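# Kickoff sent straight into touch, wind blew it back: play on or not?

Running touch for a local rugby union fixture, Savbridge against Trokalgate seconds. Restart after a penalty goal, 53 minutes on the clock. The kicker put it high toward the near touchline. The ball crossed the plane of touch in the air, did not hit anything or anyone, and the wind carried it back in. It landed past the 10 meter line and a Savbridge forward picked it up.

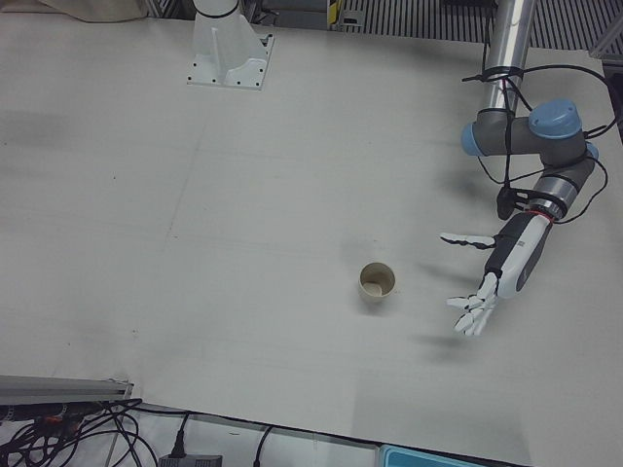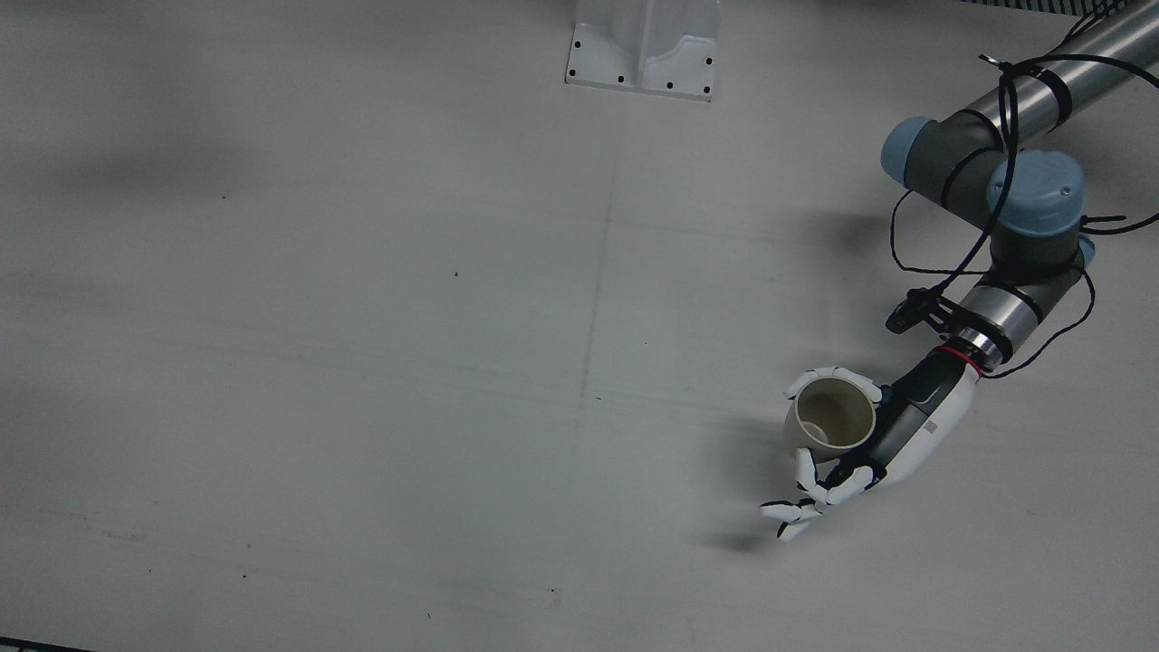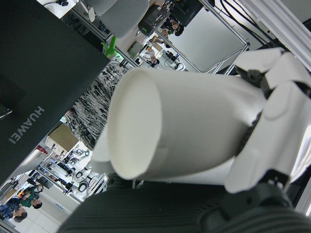 I kept my flag down. The referee looked at me, saw no flag, and let it run. Savbridge scored two phases later. The Trokalgate coach said afterward that the ball was out the moment it crossed the line and that his side should have had the choice of a scrum at halfway. Which of us had it right? Also, would it change anything if the receiver had been standing with one foot on the touchline when he caught it?

Pitch was the lower one at Briem Park if anyone knows it. No roof, no stand on the west side, wind straight across.

**touchjudge_84**

You had it right. The ball is in touch when it touches the touchline, the ground beyond it, or a person or object on or beyond it. Crossing the plane in the air does not by itself put the ball in touch. A ball that drifts out and is blown back before touching anything is still live. Flag stays down.

The choice the coach is thinking of applies when the kickoff goes directly into touch, meaning it is out on the full without first hitting the ground or a player. The non-kicking team then chooses from the available options, and the scrum is one of them. None of that starts until the ball is in touch.

On the second part, check the current wording before your next match, as the touch law has been revised more than once and a lot of old handouts are still in circulation. The point to look up is whether the ball had reached the plane when he caught it. With a foot on the line, that decides who is treated as having put it out, and therefore whether the kick counts as having gone directly into touch.

Position matters more than the law here. For restarts, stand on the touchline level with where you expect the ball to drop, and look along the line. If you are 2 meters infield you will misjudge every high ball in a crosswind.

**wastton_loosehead**

coach is wrong but they always say that. we had the same thing at Wastton in December, ball went out over the fence side and came back, ref gave a scrum, whole team went nuts. didn't matter, we lost anyway

**halfway_flag**

Agree with the first reply. Two additions.

1. The 10 meter line is judged separately. If the wind had brought the ball down short of it and no opponent had played it first, Trokalgate would have had a choice on that basis, whatever happened at the touchline. The same wind usually causes both problems, so the referee should be watching the 10 while you watch touch. Agree on this before the match.

2. Do not raise the flag early and take it down again. Players stop. Keep it at your side until the ball has touched something, then raise it.

There is a long thread on this in the touch judging section, 191 posts when I last looked. Most of it is people arguing about a league match where the ball hit the corner flag, so skip to the later pages for the crosswind discussion.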